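Databases 2 - week 6 handout
Locking, blocking and isolation levels

Notes to go with Tuesday's lecture. Not a replacement for the reading. Slides are on the module page, the SQL scripts are in the week 6 folder. If a script doesn't run, check you're connected to your own copy and not the shared one.

Recap from last week

Transaction = a group of statements that all happen or none do. BEGIN, then COMMIT or ROLLBACK. We did atomicity and durability (the log, write-ahead, what recovery does after a crash). This week is the I in ACID, isolation. What one transaction is allowed to see of another one that hasn't finished.

Why bother

One user on the database, no problem. Two users, and the order their statements get mixed together starts to matter. You could run everything one after the other, and it would be correct, and it would be very slow. So we let them overlap and then try to limit the damage.

The things that go wrong

Dirty read. T1 changes a row, T2 reads the change, T1 rolls back. T2 now holds a value that never officially existed.

Non-repeatable read. T1 reads a row, T2 updates it and commits, T1 reads it again and gets a different answer. Same row, same transaction.

Phantom. T1 counts rows matching a condition, T2 inserts a new one that matches, T1 counts again and gets one more. Locking the rows T1 read doesn't help, the new row wasn't there to lock.

Lost update. T1 and T2 both read a stock level of 25. T1 takes off 3 and writes 22. T2 takes off 6 and writes 19. Should be 16. Everyone gets this one wrong in coursework at least once, usually by doing the sum in the application and writing the result back.

Learn to tell the second and third apart. Non-repeatable = existing row changed. Phantom = the set of rows changed.

Isolation levels

From weakest to strongest in the standard:

Read uncommitted - dirty reads allowed, so is everything else
Read committed - no dirty reads, the other two still possible
Repeatable read - rows you've read stay put, phantoms still possible
Serializable - result has to match some order of running them one at a time

Note "some order". Not the order they arrived in. Somebody asks this every year.

Also note real products don't all mean the same thing by these names. Read the manual for the one you're using. The default varies as well.

Locks

Shared lock (S) for reading, exclusive lock (X) for writing. Many transactions can hold S on the same row. Only one can hold X, and only if there's no S held by anyone else.

S and S: fine
S and X: wait
X and X: wait

Waiting is called blocking. Blocking is normal. A bit of blocking means the thing is doing its job. Long blocking is what people phone up about.

Two-phase locking: a growing phase where you take locks, a shrinking phase where you let go, and once you've let go of one you can't take any more. Strict version holds the X locks until commit. We'll assume strict from here on, and so will the exam.

Granularity. You can lock a row, a page, or the whole table. Row locks let more people work at once but each lock costs memory and bookkeeping. Some systems swap a big pile of row locks for one table lock when there are too many (lock escalation). Handy for memory, bad for whoever else wanted that table. 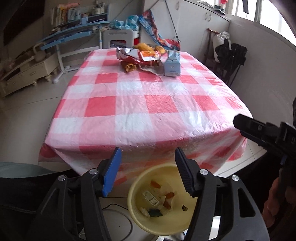 Granularity is easier to get hold of if you forget computers for a minute and think about sharing a table. Say one person wants the pale blue carton and another wants a piece of fruit out of the clear bowl. With row locks each takes a lock on their own item, they never meet, both carry on. With a table lock the first person claims the whole checked tablecloth and everything on it, and the fruit person waits even though the carton is nothing to do with them. Page locks are in between: lock the bowl and you've got both fruits whether you needed both or not. Now think of someone who wants to move every item. One lock on the lot is the sensible choice there, and thats the argument for escalation.

Deadlock

T1 holds A and wants B. T2 holds B and wants A. Neither can move. Waiting longer will not fix it, this is the difference from plain blocking.

Detection: draw the waits-for graph. A node for each transaction, an arrow from the one waiting to the one it's waiting for. A cycle means deadlock. System picks a victim, rolls it back, the other goes through. The victim's application gets an error and should try again - most student code doesn't.

Avoiding them, mostly: touch tables in the same order everywhere, keep transactions short, don't leave one open while the user goes off to make tea. An index on the column in your WHERE clause helps too, fewer rows looked at so fewer rows locked.

Row versioning

The other approach. Writers keep the old version of a row, readers get the old version and don't wait. Readers don't block writers and writers don't block readers. Writers still block writers. The cost is somewhere to store the versions, and a long-running read can stop old ones being cleared out.

Watch for write skew. Two transactions each read both rows, each change a different one, both commit, and the rule across the two rows is broken. The worked example is in script 4.

Lab

Use the Dostby database, the small one with the warehouse tables. Open two windows side by side, call them A and B so you can write down who did what.

Reproduce a lost update on the stock table. Then fix it two ways: once with a single UPDATE, once with a stronger isolation level.
Cause a deadlock on purpose. Copy the error text into your lab sheet.
Set the lock timeout to 30 seconds and repeat the blocking script. What happened to the transaction, is it still open? Check, don't guess.
Draw the waits-for graph for the Bassi schedule on the back of the sheet.

The Steditz schedule is optional and quite a bit harder. Answers go up in March with the others.

Lab sheets to Dezső Szilágyi before you leave, on paper please. If you miss the lab the same scripts work at home but you'll need Zultness installed, see the week 1 instructions.

Reading

Chapter on concurrency control in the course text, skip the section on timestamp ordering. Skim the bit on optimistic methods, we come back to it next week along with recieving and handling retry errors in application code.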